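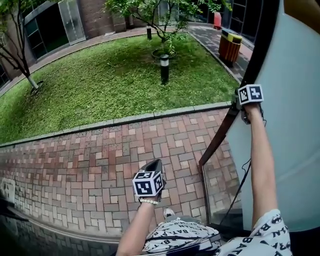 Orex Door Routine, Section 4: Recording at a Workplace Doorway

Doors are the best part of this guide! Site staff used to wait for an engineer to program each one. With Orex they teach the robot themselves, one grip at a time.

1. Take one hand-held gripper in each hand and check that the marker cubes face outward.

2. Stand at the doorway and look over the path you want the robot to learn. 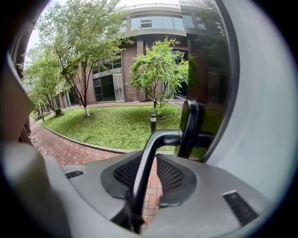
3. Start the recording, then work the door at your usual pace. Keep going for 6 minutes at most, then rest your arms.

Caution: Mind the cables when you turn. Keep them clear of shoes and chair wheels.

4. Indoors, hold both grippers out in front of you as you walk up to the glass door. 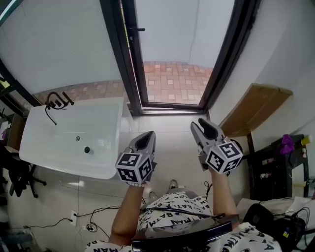
Page 52

5. Repeat from both sides. Small differences between runs are welcome, and people who use a door every day give wonderful ones.

Note: Reaching high is fine, but keep the marker on top of the gripper uncovered.

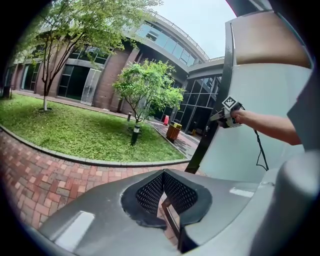

Anghel, Training Lead, Orex

6. Save the session and tell the next shift which doors are done.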